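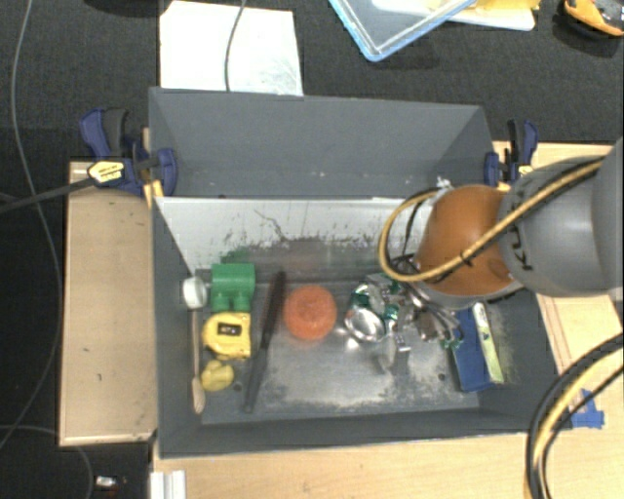 A yellow tape measure and a long utensil with a light wooden handle are among the mixed items in a dark gray bin.

FOR IMMEDIATE RELEASE

Hunby households invited to empty the junk drawer at free Sunday sorting day

HUNBY – Everyone has one: the kitchen drawer that sticks halfway because something long has turned sideways inside it. This January, the home goods shop Hollurell is inviting people across Hunby to bring that drawer, box or bottom shelf to Heywood Hall for the first Mixed Bin Sunday, a free day of sorting, swapping and getting small useful things back to the places where they get used.

Doors open at 11 a.m. and tables stay open until mid-afternoon. There is no charge, no need to book and no limit on how odd the contents can be. Spatulas, tape measures, measuring spoons, bottle openers, small toys, jar lids, string, clothespins and the screwdriver that somehow lives with the forks are all welcome.

The idea grew out of a small trial last fall, when Hollurell asked customers to tip their most crowded drawer into a bin and sort it on the shop counter. Thirty-nine households took part over one month. Most brought kitchen tools, but hardly any brought only kitchen tools, and the shop soon ran out of counter.

"We expected whisks, and we got whisks, along with toy animals, bike lights and more tape measures than I would have guessed there were in town," said Graham Nuttall, who owns Hollurell and came up with the sorting day. "People would pick something up and say, 'I bought another one of these last week!' It was a lovely noisy month and we wanted to do it again with a lot more room."

How the day works

Each visitor or family gets an open bin and a spot at a table. The whole drawer goes into the bin first, crumbs and all, and then items come out one at a time into four trays marked Kitchen, Tools, Play and Swap. Anything that goes back home can be wiped down at the washing station by the side door. Anything in the Swap tray moves to a long shared table, where other visitors can take it for nothing.

Hollurell has 27 bins ready for the day, so there may be a short wait around lunchtime. Most drawers in the trial took 20 minutes to sort, although one very full sideboard took most of an afternoon and came back the next day for a second round.

Deep bins with flat floors were picked after some trial and error. Baskets let small screws slip through the gaps, and shallow trays meant that anything round rolled onto the floor. A deep bin holds a full drawer in one go and leaves space to push things to one side while looking for the matching half of something else.

Long tools first

Vilgot Wallin, a home organizer who will be running short talks through the day, suggests starting with whatever is longest. Wooden spoons, brushes, skewers and rulers tend to lie across everything else, and lifting them out makes the small things much easier to see.

"I love this part," Wallin said. "You take out five long things and suddenly there's a drawer under there. Then I ask people where they were standing the last time they used each one. If you always measure for shelves in the hallway, keep the tape measure in the hallway. It can have a hook of its own, it will be very happy!"

His talks will cover kitchen drawers, shared family shelves and small toys that travel from room to room. There will also be a bench session on caring for wooden handles, with a chance to oil a dry spoon or spatula and take it home wrapped in paper. Please bring wooden items clean and fully dry.

Younger visitors are very much part of the plan. The Play tray has a low table to itself with picture labels, and children can swap one small toy for another or simply help look for missing pieces. Blocks and building pieces of all makes can be left in a shared tub, which will go to the Heywood Hall playroom after the event.

What to bring and what to leave at home

Visitors are asked to carry drawer contents in a sturdy bag or box. Kitchen knives, graters and other sharp items should be wrapped in a thick dish towel and handed to the welcome table on arrival. Please leave medicines, lighters, glass and loose batteries at home. Plug-in appliances can't be accepted on the swap table this time, but Hollurell hopes to add them at a later date.

Anything still on the swap table at closing will be boxed up and offered at Heywood Hall during the following week, with kitchen tools set out by the front desk and hand tools in the coat room.

Food and hot drinks will come from Keto, the café on the corner opposite the hall, which is making a soup and two kinds of flatbread for the day. Keto will serve from the hall kitchen until the soup runs out, and visitors with a mug in their drawer are welcome to wash it and use it.

"Come even if your drawer is tidy," Nuttall added. "Mine was, and then I pulled it all the way out and found what had gone over the back."

Heywood Hall has step-free entry from the parking lot and seated spaces at every table. Anyone who would like a quieter time to sort can ask at Hollurell in advance for a spot in the small side room.

About Hollurell

Hollurell is an independent home goods shop in Hunby selling kitchen tools, storage, brushes and repair supplies. It offers handle oiling and drawer-fitting advice at the counter all year.

Media contact

Graham Nuttall, Hollurell, Hunby. Interviews with Graham Nuttall and Vilgot Wallin can be arranged through the shop before the event or at the welcome table on the day.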